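Looking After Tape: Storing It, Starting It and Getting It Off Again

Filed under: Workshop and Laundry

Most households own more tape than they think. There's a roll in the kitchen drawer, another in the shed, one in the glovebox and a half-used one in the box with the Christmas lights. Usually at least one of them has gone hard, split along the edge or picked up a ring of lint. These tips cover the ordinary rolls: packing tape, cloth tape, masking tape and the coloured plastic kinds used for labelling and bundling.

Where to keep it

Heat does the most damage. A tin shed in February can ruin a roll of masking tape in one summer, because the adhesive softens, creeps out of the sides and then dries into a crust. Keep tape indoors if you can. A linen cupboard, a hall cupboard or the bottom of a wardrobe is fine. Our house in Clenden has a west-facing laundry, and the tape lives on the other side of the wall in the passage cupboard.

Cold does less harm, but cold tape doesn't grip well. If a roll has been in the garage over winter, bring it inside the night before you want to use it.

Sunlight is the next thing to avoid. Clear tape goes yellow and brittle on a windowsill. Coloured tape fades on the outside layer first, and that layer can be peeled off and thrown away if the ones beneath are still sound.

Flat or on its edge

Store rolls lying flat on their sides. A roll left standing on its curved face will develop a flat spot over the months, and after that it feeds unevenly in a dispenser. If you're stacking several, put a square of baking paper between them. The edges of cloth tape are sticky enough to bond to the next roll, and pulling two of them apart often takes the outer layers with it.

Pegs and dowels are a good compromise if you're short on shelf space. We screwed a length of dowel, 400 mm long, inside a cupboard door and slid the rolls over it. Put the ones you use most at the open end. The rolls should hang freely without being jammed together.

Keeping lint off

Tape kept near the sewing or the cleaning rags gets furry. The exposed sides of the roll are slightly tacky, and they pick up wool fibre, pet hair and sawdust. The fluff then ends up along the edge of every strip you pull, where it stops the tape from sealing.

Snap-lock bags work well for rolls you only use now and then. For the everyday ones, a biscuit tin with a lid is enough. We use an old Vida biscuit tin that holds four wide rolls or six narrow ones.

To clean an edge that has already gone furry, wipe it with a cloth dampened with methylated spirits, let it dry completely, then wipe it again. Have the window open and keep it away from the stove. If the lint is pressed right in, dab at it with a scrap of the same tape until it lifts.

Finding and keeping the end

Fold under a centimetre of the end each time you finish. It wastes a little tape and saves a good deal of scratching with a fingernail. A bread tag stuck beneath the end does the same job and can be reused. On clear tape, a toothpick laid across under the end is easier to find by feel.

If you've lost the end, run a fingernail slowly around the roll in one direction, then go back the other way. You'll feel a ridge in one direction only. Under a strong light held low to the side, the step will often show as a thin line.

When the tape splits and comes away in a narrow strip, stop pulling. Go round the roll to where the split began, slide a blunt butter knife under the full width and lift it from there. Don't use a craft knife, as it will cut two or three layers down and you'll have the same trouble again on the next turn.

Reviving a stiff roll

Packing tape that tears every time you pull it can sometimes be saved with gentle warmth. Leave it in a warm room for a day, or hold a hair dryer on low a hand's width away and turn the roll for a minute or so. Let it rest before you try it. Don't put tape in a microwave or an oven. Some rolls have foil or metal in them that you can't see, and the glue can scorch.

Masking tape rarely comes back properly. If it snaps in short pieces after warming, throw it out and use a fresh roll for anything with an edge that matters, such as painting a skirting board.

Taping near fabric

Clear a hard surface before you start, and move clothes, cloths and knitting well back. A loose strip of tape will find the nearest jumper. Knits suffer most, because the adhesive grabs the raised loops and drags them when it's pulled away. Thin woven cloth fares better but can hold a line of residue that shows up after ironing. 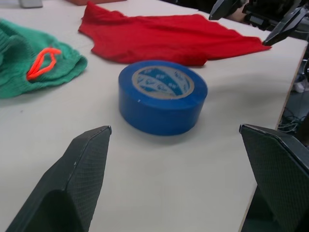
Can tape residue be washed out of a coloured cloth?

Most of it will come out if you treat it before the cloth goes in the machine. Put the cloth in a plastic bag in the freezer for 45 minutes, then scrape off what you can with the back of a spoon. Rub a little dishwashing liquid into what's left, leave it to sit, and wash in cool water. Check it in daylight before drying, as the heat of a dryer will set whatever remains. If there's still a mark, repeat the treatment.

For knits, skip the scraping. Stretch the piece gently over your hand and roll the adhesive off with a fingertip, working along the rows of stitches. A drop of eucalyptus oil on a cotton bud helps with stubborn spots, but test it first on an inside seam and wash it out afterwards.

Getting residue off hard surfaces

White benchtops and tables show every grey smear, so deal with residue the same day. Start with warm soapy water and a soft cloth. If that doesn't shift it, rub in a small amount of cooking oil, wait ten minutes, and wash the oil away with detergent. Eucalyptus oil is faster but can dull some painted and plastic finishes, so try it on the underside first.

Glass can be scraped with a razor scraper held nearly flat. Keep the glass wet the whole time. Timber with an oiled finish should only be treated with oil, then buffed.

What to do with the empty cores

Cardboard cores go in the paper recycling once the last of the tape is off. Before that, there are a few uses for them. A wide one keeps an extension cord coiled if you feed the loops through the middle. A narrow one will hold a paint tin lid up off the newspaper while you work. Slit down one side, a core can be clipped over a roll of wrapping paper to stop it unrolling.

Buying it

Buy 2 good rolls instead of a bargain pack, unless you're moving house. Multi-packs look cheap, but the last rolls tend to be past their best by the time you reach them. The hardware shop at Naneck sells single rolls from an open bin, and it's worth squeezing the sides before you pay. A sound roll feels firm and even all the way around. One with a wavy edge or a soft patch has been stored badly.

Write the month you opened it on the inside of the core in biro. Ours mostly say August, when the Starkard catalogue comes out and the shed gets its yearly sort.

More in this section: Cleaning paintbrushes you forgot about. Storing string. Which glue for which plastic.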